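Does anyone finish a game of tabletop pool?

Every July the gift guides start up again, and every July there's a miniature billiard table in them, usually under "for the person who has everything." I've now had two of these things in my life, and I remain unconvinced.

The first came from a shop in Plimisham and lasted one winter. The cushions were dead on arrival. You could hit a ball as hard as you liked and it would reach the rail and sort of give up. The box promised "a true club feel," and I'd love to know which club.

The second was the Prevon, which a reader swore by after my last complaint. Better cushions, I'll grant that. But the balls are so light that a speck of lint sends them off line, and the cues are a joke at that size. Your bridge hand takes up a quarter of the felt before you've lined anything up. A review I read claimed 1,000 shots without wear. Fine, but who is taking 1,000 shots?

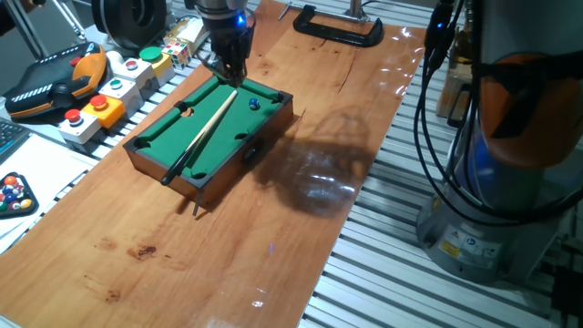

Small tables have one thing going for them, and it's the practice shot. Forget the full rack. Put a single ball out, like the blue-and-white one up by the far right rail, lay the cue across the green felt, and see if you can find any of the six pockets from there. I can keep that up for 30 minutes, which is 25 more than I ever managed with a proper game. The length of the cue still bothers me, and with its dark butt end sticking out past the near rail you need clear space on your side of the table too. Check for that before you buy.

Would I pay full price for one? No. If you see one secondhand, roll a ball down the middle first and watch where it goes.

Recent posts
Seven jigsaws I gave away
The Arai card shuffler, reviewed grudgingly
Nimthorpe flea market: what I left behind
Is travel chess ever worth it?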